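Where Do the Small Parts Go? Sorting the Bench Stores at Perudmont
Student project report, second term

1. The problem

The electrical bench in the Perudmont workshop had one drawer for everything. It was labelled MISC, and it had earned the name. Finding a capacitor meant taking out a handful of other things, putting them on the bench, and forgetting to put them back. By the start of term the bench was the second drawer.

Our group was given the job of bringing in a system. We had asked for the solar kettle.

2. What we tried

Our first plan used the Tellska cabinet, which has 112 little drawers. We wrote a label for each one over two afternoons. The labels were good. The trouble was that a person holding a switch had to decide whether it was "switches, panel", "switches, boxed" or "switches, other", and most people decided on the bench.

The second plan was bags. Bags are cheap and you can see into them, but they slide off each other, and a bag of 10 fuses looks much like a bag of 15. We gave up on bags in a week.

The third plan was shallow plastic trays, one for each job. Whatever a job needs goes in the tray at the start, and whatever is left goes back to the cabinet from the tray at the end. It is the method used in most kitchens, as one of our parents pointed out when we were already on draft four.

3. How the trays are used

A tray is filled from a card. The card says what should be in it, in plain words, with no part numbers. Big things go in first. Capacitors get some room of their own, after an argument in the group that we will not repeat. Nothing may be stacked, and if the parts do not fit in one layer the job needs two trays.

The tray for the switching exercise holds an ON/OFF push-button box, a panel-mount button or indicator and a capacitor, among its four parts.
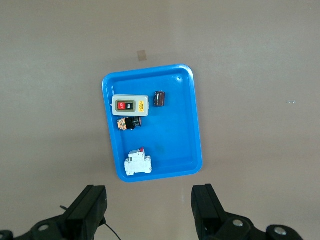 Pimentel felt that one tray per job was wasteful and that dividers would let two jobs share. We did try dividers cut from card. They stood up well until somebody needed to reach past one.

4. Results

Clearing the bench at the end of a session used to take 15 minutes. With trays it takes 10, and the bench is clear, which it was not before. The MISC drawer is still there. It contains the labels.

5. What we would change

The cards should be laminated, and the trays need a shelf.

Fuka Workshop Projects | Contact the workshop office | 19 Jan 2024 | Back to top

Recent reports
A Bicycle Stand That Stays Up
The Solar Kettle: First Results
1000 Screws: Sorting by Length
Quieter Stools for the Drawing Room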